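What Changed at the Dundari Returns Desk
Course project report, Mahsa Zamani and Leidy Betancur

1. Background
Dundari takes back used office equipment, checks it and sells it on. Until December every item was picked up, turned over and sorted by hand. The company now wants a robot arm to do the sorting, and staff spend part of each shift showing the job to it with hand-held grippers. A computer mouse is a common item. It is small and smooth, and it has to be gripped by the sides so the buttons are left alone.

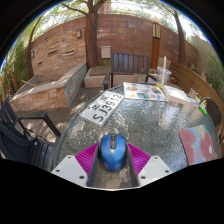 We interviewed 8 workers and sat in on their training. Most said the gripper work was easy to learn but slow. The target is 400 recorded pickups a week for the team, and people who used to be rated on items sorted are now rated on clean recordings as well.

2. What workers told us
Opinions were split on pay and on skill. Flor Henao wants recording listed as a separate job grade. Others like the change of pace — less lifting, more sitting — and would keep doing it.
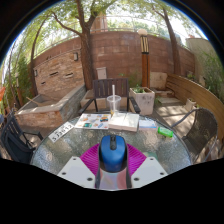
Anselmo Grajales told us he does not mind teaching a machine, but he wants to know in writing what he will be doing once it has learned. Management has promised retraining and has not set a date.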